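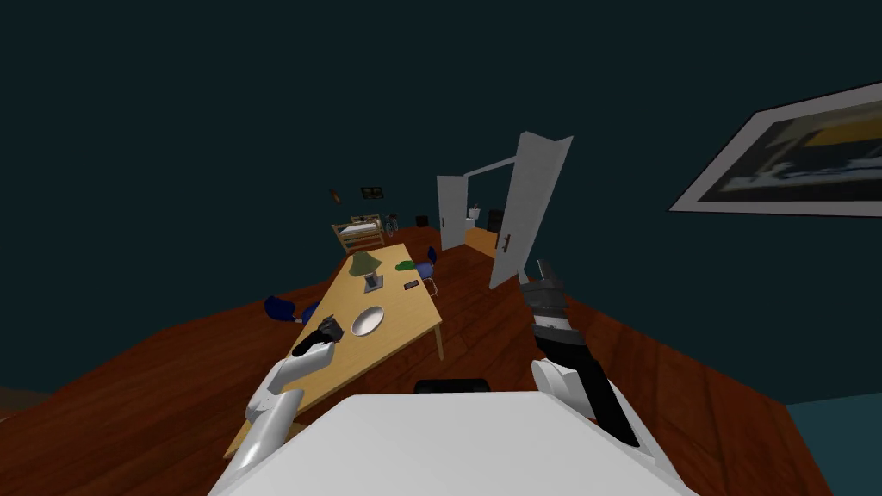 Grupo de Color y Vivienda, Trudelby – Texto recibido el jueves, 25 de febrero de 2021

3.2. Las paredes oscuras y la memoria del color

Confieso que llegué a este apartado con un prejuicio enorme: yo soy de paredes blancas. En mi casa no hay otra cosa, y cuando empezamos las entrevistas del proyecto Geum daba por hecho que casi todo el mundo recordaría los tonos oscuros como «agobiantes». Pues no salió así, y me alegro, porque el resultado me parece bastante más divertido.

Hablamos con 30 personas que habían repintado el salón en los últimos siete años. Les pedí que señalaran en la carta de Prideck el color que tenían antes, sin mirar fotos (alguna hizo trampa, la descarté). De ellas, 17 eligieron un tono más oscuro que el original, y las que habían tenido verdes o azules fueron las que más se desviaron.

Figura 1. Interior simulado con paredes de un verde azulado oscuro y suelo de madera marrón rojiza.

La pareja de la Figura 1, pared fría y madera rojiza, me interesa mucho por el contraste. Mis entrevistados hablaban del suelo aunque yo les preguntara por la pared, ¡y con qué detalle! Una señora me describió el barniz durante un buen rato antes de acordarse de que el salón había sido azul. Sospecho que el suelo hace de referencia y que el color de la pared se reconstruye a partir de él, pero con una muestra tan pequeña prefiero dejarlo en sospecha.

También pesa la luz, claro. En las casas orientadas al norte el recuerdo se oscurecía más, y ahí mis datos cojean: anoté la orientación, pero se me pasó preguntar por las cortinas. En la segunda ronda, prevista para junio, ya va incluida la pregunta, junto con una carta de color mate – la que usamos brillaba demasiado bajo las lámparas y más de uno la inclinaba para poder elegir.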